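Stamby Table, medium brown

I bought my first Stamby as a packing table, and I liked it so much that I started selling them! The top is a warm medium brown with long, wavy, darker streaks, and it's broad enough that I can spread out a whole order and still have room for my elbows.
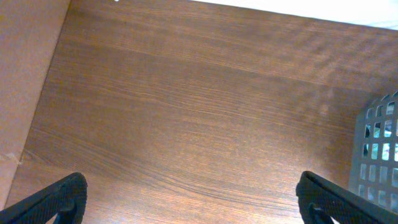 Care and delivery

Wipe it with a soft cloth (I skip the sprays) and put a mat under hot mugs, please. It weighs 67 pounds boxed, so grab a friend. Lirnen delivers to the door, and the top holds up to 300 pounds once the legs are on.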